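About Skedwood

Most bakery pages will tell you about a grandmother and a starter older than the building. We have neither. Skedwood opened in February on Bramlow Street, in a former shoe repair shop, and our oldest recipe was written down by someone who is still on the payroll.

We are also wary of the word "artisan." We've seen it on crackers. Our bread is shaped each morning, sold until it's gone, and priced on a card by the register. If a loaf isn't good, bring it back and tell us why. 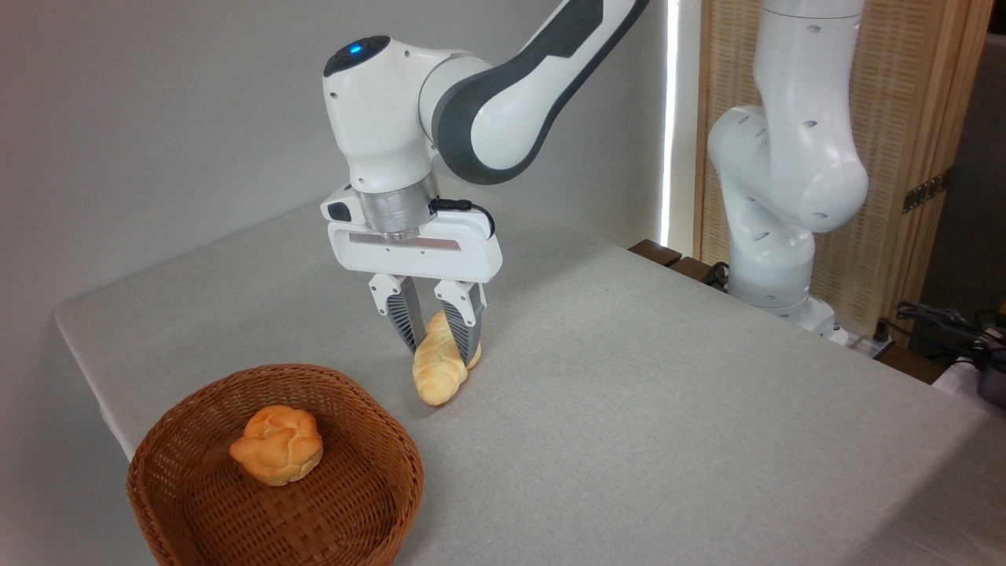 Chih-ming Fung
Head Baker, Skedwood

I get asked whether braiding and knotting make bread taste better. I doubt it. A braided roll pulls apart nicely and a knotted bun has more folds to catch the crust, and past that I'd call it looks. People do pick them first out of a wicker basket, so we keep making them.

We bake 355 rolls and buns on a Saturday, fewer on weekdays. Wing-sze Chiu runs the counter and doesn't believe in loyalty cards. Orders for 15 or more need a day's notice, and she will hold you to it.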